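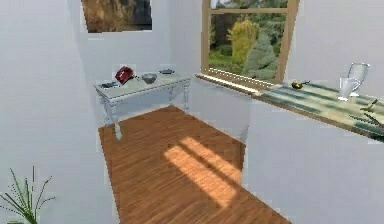

Section 7: Setting up your shelves in Cemusora

By now you should have Cemusora installed and an empty library waiting for you. Now for the fun bit, which is getting your children's picture books into it so you can find the one about the badger at bedtime without emptying every shelf in the house. I set mine up over a wet half-term in May with two small helpers, and I've put in all the things I wish I'd done first (mostly, sorting out the shelves before touching a single barcode!).

You'll need your Cloltent scanner, fully charged, and a pile of books. Start with a small pile. I'd say 20, all from the same spot.

Adding your places

1. Open Library and press Places.
2. Press New Place and type a name your child would say out loud.
3. Pick a colour. It shows up as a dot beside every book kept there.
4. Press Save, then do the same for each spot where books live.

Note: a place can be renamed whenever you like, and the books go with it. Deleting one is different. See the caution at the end of this section.
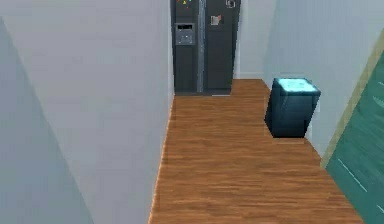
Place names work best when they're short and a bit obvious. I started off with "Bookcase A, upper" and so on, and my youngest couldn't make head or tail of it, so now we have Stairs, Big Bed, Bath (plastic books only) and so on. Go by whatever catches the eye when you walk through the house. In a hallway like this one I'd have Fridge End for the far end, and Teal Bin for whatever collects by the bin on the right, and any four-year-old could tell you which was which. Cemusora allows up to 62 characters in a name but the label only has room for the first few words, so keep it snappy.

Scanning the first pile

1. Switch on the Cloltent and hold the side button until the light goes blue.
2. In Cemusora, press Add Books and choose the place you're scanning for.
3. Scan the barcode on the back cover and wait for the beep.
4. Check the cover that pops up. If it's the right book, press Keep.
5. Carry on until the pile is done, then press Finish.

Note: one beep means found, two beeps mean the book is already in your library. We own three copies of the same bear book, so I hear two beeps quite a lot. Press Add Copy if you want the extra one listed.

If a book won't scan

Older picture books and library sale finds often have a sticker over the barcode, or no barcode at all. Press Type It In and put the title first, then the author and the illustrator. Do fill in the illustrator, please — it's how I find half of ours, as my two remember who drew the pictures long before they remember what anything was called.

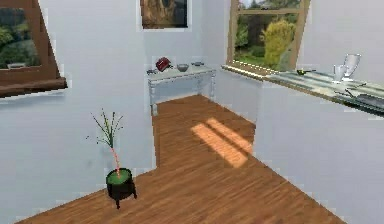
Board books are the other awkward lot. The Unia ones have the barcode right on the spine edge where little teeth get at it, and the scanner gives up if even one line is chewed away. Type in the number printed underneath and it'll come up fine. The Gunnlaugsson lift-the-flap books are sold as a set with one barcode on the box, so scan the box, press Split Set, and tick the titles you have. If the box went in the recycling years ago, the set code is 1132, and you can type that straight in.

Choosing a background

1. Go to Settings, then Look.
2. Press Background and scroll through the patterns.
3. Tap one to try it behind your covers.
4. Press Use This, or Back to leave things as they were.
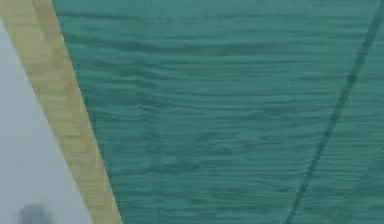 Teal-green, with wavy ridges.

I like something busy behind plain covers and something plain behind busy ones, but you can give each place its own background, and children have strong views on this. Let them choose. It kept mine happy while I typed in the old annuals.

Caution: deleting a place deletes every book listed in it, along with your reading notes and any star ratings. Move the books out first: open the place, press Select All, then Move To.

Caution: don't unplug the Cloltent while the light is flashing. It's still sending its list across, and you'll have to scan that pile again.

Once your first place looks right, pick the next pile and go back to step 1 of Scanning the first pile. Reading notes and star ratings are in Section 8.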